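Filed under: Gallery / Rooms & Worktops

The Grelholm workroom, a few pictures

Welcome, and thank you for stopping by to see how the Grelholm room is getting on! We took it over in June, when the walls were a rather tired mustard and the floor was covered in carpet tiles that had seen far too many cups of tea, and we have been chipping away at it ever since (evenings mostly, and the odd long Saturday with the radio on).

The colour gave us the most trouble. We had 2 tins of a lovely soft green from Carnurier, enough for a good-sized wall, and after one coat we all stood back and felt as though we were inside a pea. So grey it was, and I must say I have grown very fond of it – it is restful, and it lets a white top look properly white. The Flutum lamps are still in their boxes and the Roman blind is on order, so there will be more to show you before long. 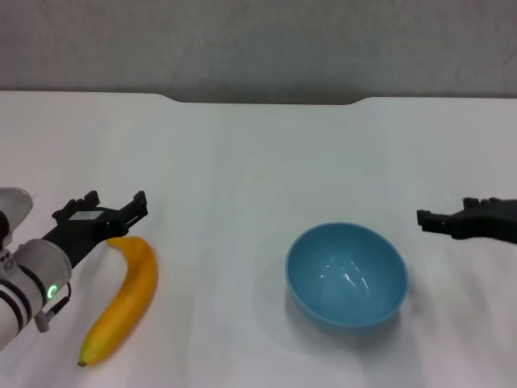
Last updated: 9/25/23

The white table against the plain grey wall, with the shallow notch in its far edge. I do like those gently rounded corners. The matte surface takes the light so softly too, a little brighter towards the middle and greyer down by the near corners.

More pictures will go up once the lamps are in.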